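We use cookies to improve your reading experience. Manage preferences | Accept all

The Towel

Fiction by Lizelle Steyn
July 14, 2026 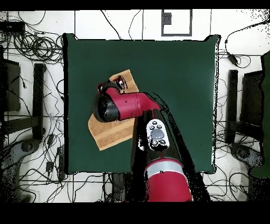

Green table, striped towel, red arm.

"It's thinking," said Khải Lò.

"It's stuck," said Shireen.

The arm had the towel by one bunched corner and was pressing it into the green tabletop the way you'd hold down a receipt in the wind. Shireen Mofokeng had run the laundry at the Clullalar for 16 years. She had left a full cart in the hall to come and see this, and she could hear somebody moving it out of the way.

"Give it a second," Khải said. He was from Comach and had a clean shirt and a laptop he kept tilting away from her.

She gave it a second. She gave it several. The towel was one of the tan ones from the pool, with the pale stripes at one end, and the stripes were no help to anyone. New hires always tried to line them up and got a crooked fold for it. You went by the hem.

"Does it know about the hem?" she asked.

"It learns from examples."

"Whose?"

He said they'd had people folding in June, at the Prititow office. Students, mostly. Shireen thought about students folding towels and decided to keep that to herself.

Mr. Pasichnyk came in then, wiping his glasses on his tie. Yaroslav Pasichnyk managed three hotels and liked to be told things in one sentence. "So?" he said.

"We're at four minutes a towel," Khải said. "That'll come down."

"Four," said Mr. Pasichnyk, and looked at Shireen as though she might have a better number.

"We did 1,550 pieces yesterday," she said. "Me and Afroza. There were two of us, and Afroza left early for the dentist."

He put his glasses back on. She could see him trying to do the multiplication and not liking where it went.

"It doesn't get tired, though," he said.

"No. I'd have to stay up with it."

Khải laughed, which she hadn't expected. He was maybe 25. He came around the side of the table, stepping high over the cables, and stood there with his arms folded, watching his machine lean on its corner. "The dishwasher people had it easy," he said. "A plate stays a plate. You pick up a towel and it's a different shape."

"You pick it up again, then," Shireen said.

"Right. But how do you know where?"

She opened her mouth to tell him and found she had nothing ready. Her hands knew. She held them out in front of her and took hold of a towel that wasn't there, thumbs inside, a small snap to find the weight, and the two of them looked at her hands.

"Do that again," said Khải. "Slower."

"I can't do it slower. It doesn't work slower."

Mr. Pasichnyk's phone rang. It was Nkosi, the linen supplier, wanting to know about the invoice, and he took it out into the hall, where they heard him bump into the cart.

"Is he going to buy it?" she asked.

"He's going to rent it for a quarter and put it in the newsletter," Khải said. "Then I don't know."

"And me and Afroza?"

He looked at the laptop. It had some lines on it, going along flat. "I wouldn't clean out your locker," he said.

She had heard that before. She had heard it about the ironer, and the ironer had in fact taken two jobs, good ones, though it still needed a person at each end. So she didn't laugh at the arm. She looked at it properly, at the metal fingers down in the cloth, and thought that it had picked the wrong corner, and that one of these years someone would tell it.

"Wrong corner," she said.

"Sorry?"

"Nothing." She went to find her cart.

COMMENTS (3)

marge_in_tulsa
I folded for a nursing home for years and the part about her hands is dead right. My daughter asked me to teach her fitted sheets and I couldn't do it talking.

D. Whitlock
Four minutes is generous. I'll believe it when one of these can empty a dryer and find both socks.

pennyroyal
Wanted more Afroza! Did she get the tooth out?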